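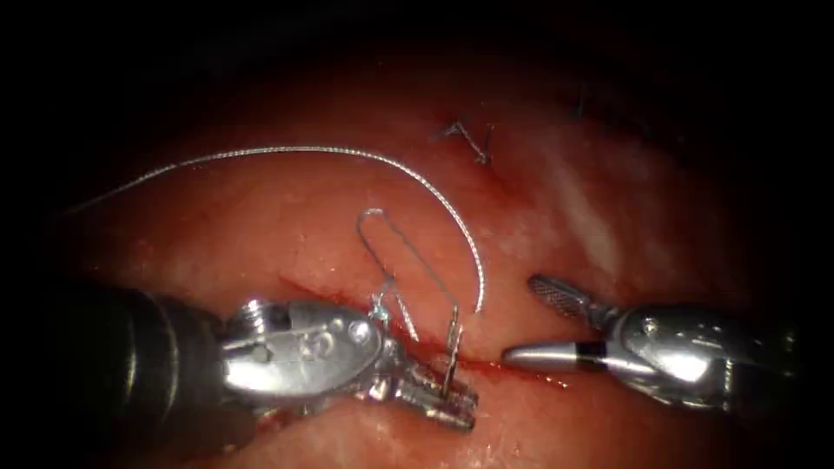

Student Projects > Science and Making

Why do knots let go? A report by the Pace group, Nurier College
11/09/2025

Search projects by topic or year

We started with a broken shoelace. One of our group had tied a very neat knot to mend it, and by lunchtime the two halves had slid apart again. The lace was a shiny round one, and an old flat cotton lace tied in the same way held for the rest of term. We wanted to know why, and it grew into the best project any of us have done at Nurier!

Our question was simple: when a knotted thread is pulled, does it break or does it slip, and how much of that depends on the thread and how much on the knot?

What we used

All the thread came from Plineo, the haberdashery near the bus station, apart from one reel of cotton marked 2007 that we found in the textiles cupboard. We wanted to see how old thread would do next to new. The four types were new cotton, old cotton, polyester and a smooth nylon monofilament (the sort used for beading, a bit like thin fishing line). We tied three knots in each: the granny knot, the reef knot and the surgeon's knot, which is like a reef knot with an extra twist in the first half.

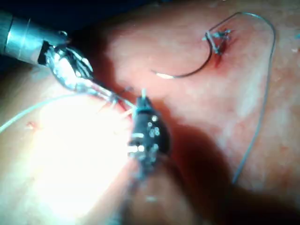

Why does one extra twist matter so much? The extra twist gives the thread more length rubbing against itself, so the first half of the knot grips while you are tying the second half.

How we tested

Each piece of thread was joined into a loop with one knot. The loop went over a smooth hook at the top, and a small bucket hung from the bottom. We added weights slowly, with a pause after each one, until the thread broke or the knot came undone. We wrote down the load and which of the two had happened. A folded towel on the floor caught the bucket – our first few goes were very loud and the class next door complained.

We did 104 pulls over the summer term, mostly in May. Two of us tied all the knots, and we swapped over halfway so that one person's tying didn't spoil the results. Tails were trimmed to the same length using a card template.

What we found

Cotton hardly ever slipped. It is slightly hairy and the fibres seem to catch on each other, so even the granny knot usually stayed put until the thread snapped. The old cotton snapped much sooner than the new. One loop went at under 500 grams, before we had properly got going.

Polyester was the strongest for its thickness and held well in a reef knot. With the granny knot it was a gamble. Some held to the end and some crept open bit by bit, and you could watch the tails getting shorter, which was brilliant to see up close with a magnifying glass.

Nylon was the awkward one. It is springy and smooth, so the first half of a reef knot kept opening before we could tie the second. Once the knot was finished it often slid. The surgeon's knot did much better, though it still slipped a few times when we hadn't pulled it down evenly.
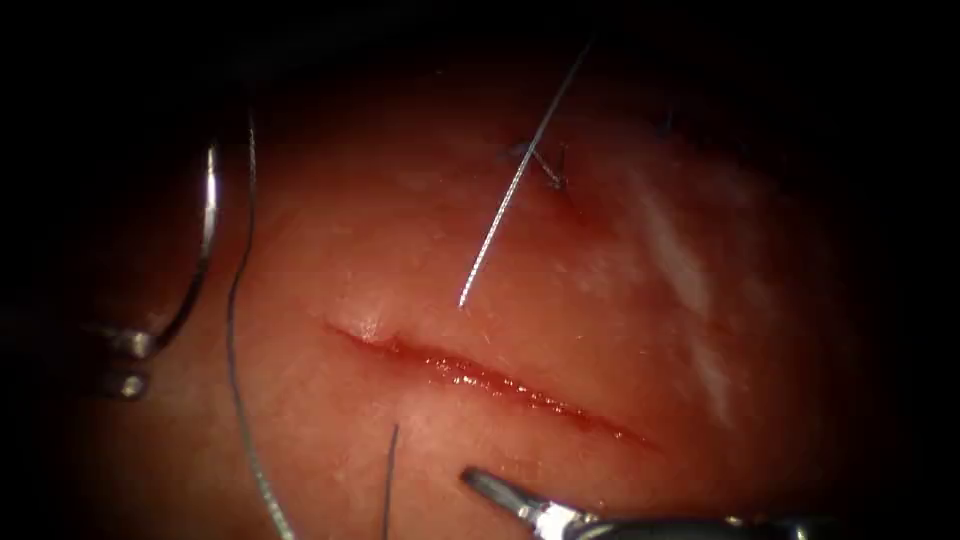
A comment left under our first draft suggested wetting the thread before pulling, as anglers do with their line, and asked whether we had thought about heat from rubbing when a knot is tightened quickly. We hadn't, so we tried it on the last few nylon loops. The damp ones tightened more smoothly and looked tidier, but we didn't have enough thread left to say if they were stronger.

Where threads usually broke

Nearly all the breaks were right beside the knot and hardly any in the straight part. We think this is to do with bending. Where the thread curves tightly, the outside of the bend is stretched more than the inside, so it has already used up some of its strength before the load goes on.
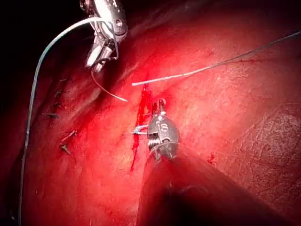
Fig. 4. Thread passing through the slightly open jaws of a metal instrument.

What we would change

Our weights were too big in steps, so we only know the breaking load to the nearest step. A spring balance pulled along a bench would have been better. We would also like to test more old thread, because one reel can't tell you much about age – it might just have been cheap cotton in the first place. And we never tried waxed thread! Plineo sells it for leatherwork, and we have a reel of Prikano button thread ready for next year's group, still in its wrapper in the left-hand drawer with the hooks and the card template.

Tags: knots, thread, friction, materials
3 comments | Share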